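**Budgeting for a home helper robot: do I buy the arm first or the computer first?**

Posted 10/7/24

Hi all! Our little club finally has real money to spend, 3000 dollars, and I am so excited I've rewritten the spreadsheet four times this week. We want a small mobile base with one arm that can tidy a bedroom and eventually do simple things in a bathroom. So far everything lives in simulation. I built a small apartment and I'm using it to work out what the hardware has to reach and lift before we order anything.

The bedroom is the hard one. There's a dumbbell on the green table along with a tall red bag and a lamp, and then the little stuff is on the chair, including a thin black ring lying flat on the seat. My question is where the money should go. The Bollthorpe arm eats most of the budget and leaves us running on an old laptop. The Fuvby arm is much cheaper but has a shorter reach, and then we could get a decent graphics card. Also, do I budget for a second gripper now or wait?

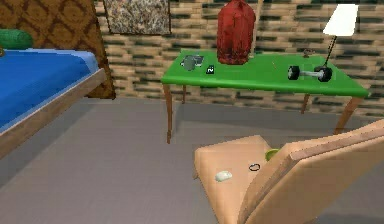 Kgomotso Swanepoel replied that the payload column should be filled in before anybody compares arms, and that the dumbbell should come off the task list entirely. Small arms are rated with the elbow tucked in, and the number drops a lot once you stretch out over a table. Her numbers from a similar build (yours will vary):

- arm and mounting plate: 39 percent
- base and batteries: a bit less than that
- spare fingers, cables, fuses: 10 percent, and she spent all of it
- whatever is left goes to computing

She'd take the Fuvby and put it on a taller column to get some of the reach back. A ring on a chair seat is a fingertip problem, so try swapping fingertips before paying for a second gripper. And price the shipping on the batteries! Hers cost more to ship than the charger cost to buy.

**Second answer**

get the laptop. we bought the arm first and it sat in its box for 17 weeks while we saved up for something to run it. Zunmont sells refurbished ones, ask if the battery is new

**Update from me**

Thank you both, this is so helpful! The dumbbell is gone from the list and I've got a payload column now. I also went through the bathroom to see what it adds to the bill, and I think it's less than I feared. The faucet has a small cross handle on each side, so that's a grasp and a twist, and the flush handle on the toilet tank is just a push.
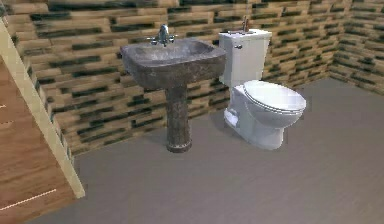 So the wrist has to turn well under load, and I hadn't checked that on either arm. Fuvby lists wrist torque in the manual but I can't find it on the store page. I've moved the second gripper to next year and put that money toward fingertips and a Pillay column kit, if the base can carry one without tipping. Does anyone know the column's weight with the bracket on? The listing only gives it without, and I'd like to get the order in before the end of October.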